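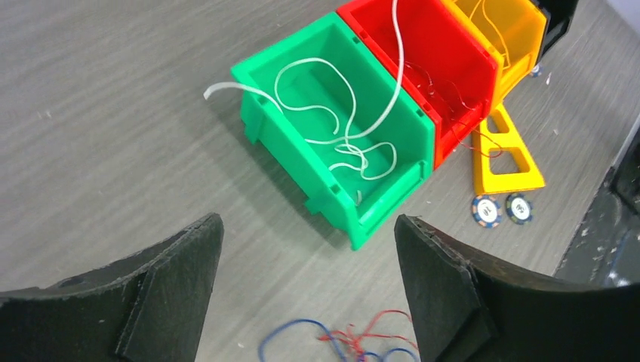 Mon 26 October

Second day on the wire sorting, and I finally have opinions about the two grippers. Kaan Başaran set the Braletti up again before lunch and I spent the morning trying to get it to behave, then swapped over to the Grustlow around two. Notes while I still remember which was which (last time I mixed them up and Kaan was very polite about it).

Braletti first. Closing is quick and the homing routine is much nicer than what we had in September – one button, done, go get coffee. Wires are where it gets annoying. It's happy on the white cable, and I got decent pulls on it all morning, but on the thin red stuff the pads seem to meet a hair too high, so the wire slides down and out the bottom just as the arm starts lifting. Raising the force made no difference that I could see. I tried 6 different approach heights and only the lowest two held the red wire long enough to clear the bin, and at those heights the tips scrape the tabletop, which makes a horrible noise and can't be good for them!

Grustlow: slower, and the cable to it is too short, so I had to reroute everything past the elbow joint. But the grip on the red wires was better from the very first try. It drops the white cable if the cable is under tension, say when one end is caught over a rim, and then the whole loop springs back and I get to start over. I'd still pick it for the thin wires.

Poker chips are a pain with both. Lying flat they just get pushed along the table. Salvador Bettencourt thinks we should stick a rubber strip down and let the chip catch on it. Worth an hour tomorrow, I guess.

Wrist camera. Exposure is locked now and the colors are much steadier, so green, red and yellow come out as three separate bins every time. Red wire against the red bin is hopeless though. The segmentation either misses it completely or paints half the bin wall. Out of 704 frames I pulled from the morning log, 103 had a usable red wire mask, and most of those were wire on the gray tabletop. I want to try the Dönmez light bar from the side before I blame the model.

Controller: still on the Skosier box. It dropped the connection once, right after I changed the tool offset, and came back by itself. Log line 2172 if anybody wants to look. Salvador says update the firmware, I say not until the comparison is finished – I don't want two things changing in the same week.

To do:
re-measure pad height on the Braletti with real calipers
longer cable for the Grustlow
side light, same bins, same wires, don't move anything
ask Kaan where the spare pads went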